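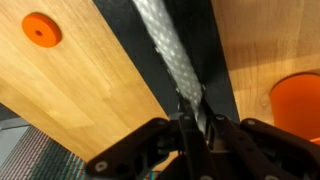

Alladska ferry terminal: second berth and the new road, what do we think?

Regional Transport board > Ports and harbors > Projects

saltbarrow
So the port authority finally put the Alladska terminal out to bid! I have been waiting on this one for years and I'm honestly giddy. The notice went up in December and covers 2 lots: a second berth on the north side of the existing pier, and a new waiting hall with ticket gates and a covered walkway. The road widening is a separate package and isn't in this notice (more on that below, because I know somebody will ask).

The hall is sized for 1000 passengers, and if you've ever stood outside in the sleet for the morning boat you know what that means. The current one fits maybe a third of the line on a good day!

pierhead_lou
Great news, but I'll believe the hall when I'm sitting in it. Does the notice say anything about keeping the current berth open during the work? Last time they did the fenders we were on the replacement bus for a whole season.

saltbarrow
It does! Bidders have to keep one berth running at all times, with closures only at night. Night here means after the last boat is tied up, and everything has to be clear again by 5 a.m. That's pretty tight, so I expect it'll scare off a few of the smaller outfits.

gravelbed
Who's even going to bid? Prosero did the breakwater and that came out very nice. Simside could do the hall but I don't think they've ever driven a pile in their lives.

quayline
Simside can bid the hall alone, the lots are separate. Prosero would want both, I'd guess. I like their work too, the breakwater has been through a couple of rough winters and still looks good.

tidewrack
I'm going to be the grump. A second berth without the road is backwards. There are 9 bus trips a day on the terminal road and they already get stuck behind the trucks lining up for the freight ramp. Now we'll have two boats unloading onto the same two lanes. Build the road, then the berth.

saltbarrow
I get it, I do, but if we'd waited on the road we'd be waiting forever. The land for the widening still has three owners and one of them is the old cannery estate. The berth sits on land the port already has. Start with what you can start with!

tidewrack
That is exactly how we got the parking lot with no exit onto the highway.

pierhead_lou
Ha, okay, fair point about the parking lot.

shakya_commuter
I ride over from Shakya every day, so I'm biased, but the berth is the thing that matters for us. When the freight boat runs late, our boat circles outside the harbor until it clears. I've sat out there for 20 minutes looking at my own bus at the stop, and then watched it leave. A second berth fixes that with or without the road.

Also very excited about the covered walkway! Does anyone know if it goes all the way to the bus stop or just to the taxi stand?

quayline
The drawings in the notice show it ending at the taxi stand. The bus stop is on the far side of the drop-off loop, so you'd still have to cross in the open.

shakya_commuter
Oh no. That's the windiest part!

quayline
You can comment on it. The hall design isn't final, and the winning bidder has to do the detailed drawings anyway. I wrote to them last year about the bike racks and they did move them, so it's worth an email.

gravelbed
Wait, they moved the bike racks because of you? I use those racks every morning. Thank you!

tidewrack
Credit where due, the racks are better. I still say the road should come first, and I'd like to see a traffic count from the port before anybody signs anything. The one they keep quoting was done before the freight ramp opened.

saltbarrow
Now that I agree with completely. Want to write something together? I can dig out the ramp opening notice and the old count, and you know the truck side way better than I do.

tidewrack
Sure. Send me what you have. I'm not signing anything that calls the berth "long overdue" though.

saltbarrow
Deal, I'll keep my adjectives to myself. I'll post a draft in this thread so people can pick at it. Shakya folks, if you have boat times from days you got held outside, please add them, even rough ones from memory!

shakya_commuter
I've got them in my phone going back to last winter. Will type them up on the 7:40 tomorrow, assuming it gets in.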